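Notebook > Robotics > Faults and Safety

When the Gripper Reports Closed: Notes on a Placement Fault 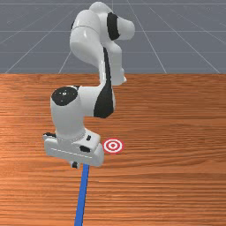 The fault described in these notes was a false grip confirmation, and it went undetected in our simulation work for most of April. The task is a simple one. The arm is required to pick up a rod, carry it to a marked location on the tabletop, and set one end of it down within tolerance. Success is scored against the bullseye, the red and white target that lies flat on the wood beside the gripper, and a trial is recorded as passed when the end of the blue rod is judged to be inside the outer ring. The scoring rule was written early in the project and had not been reviewed.

The controller was supplied under the Nonomik name and was configured at the Olville office, where I am responsible for test records. It reported 2,671 completed trials. On review, 727 of those trials had been scored from the commanded position of the hand and not from the position of the rod. In each case the finger travel had stopped at the expected width, the controller had set its "object held" flag, and the score was calculated as though the rod had followed the hand. In 28 of them the rod had slipped out entirely during the carry. The log nevertheless showed a clean placement.

The cause was a fallback setting. When the contact reading arrived more than 20 milliseconds late, the software used the last valid value and continued. This is a reasonable choice for a display. It is a poor choice for a safety condition, and the grip flag was being used as one: the Skadivia cell procedure permits faster travel over the table when the flag is set. A real arm following the same logic could have moved at full transfer speed with a rod that was no longer secured.

I should record my own part in this. The average scores looked good, and I approved two monthly summaries without replaying a single trial from start to finish. The replay tool was available to me on both occasions.

The following changes are now in effect. A late contact reading clears the flag and brings the arm to a controlled stop. Scoring uses the measured position of the rod end only. Any trial in which the hand and rod separate by more than the permitted distance is marked as a drop, regardless of where the rod comes to rest. The faster travel setting has been withdrawn from the Skadivia procedure until the revised controller has been tested on hardware.

One matter remains open. The Turunen test bench uses an older version of the same fallback, and its logs do not store the arrival time of each contact reading — only the value. The earlier results from that bench cannot be corrected after the fact. I have asked that they be labeled as unverified and kept out of the annual comparison.

Recent entries
Stop Categories and What Our Procedure Means by Them
Revised Drop Test Record Sheet
Cable Wear on the Turunen Bench
Moving the Olville Logs to the New Server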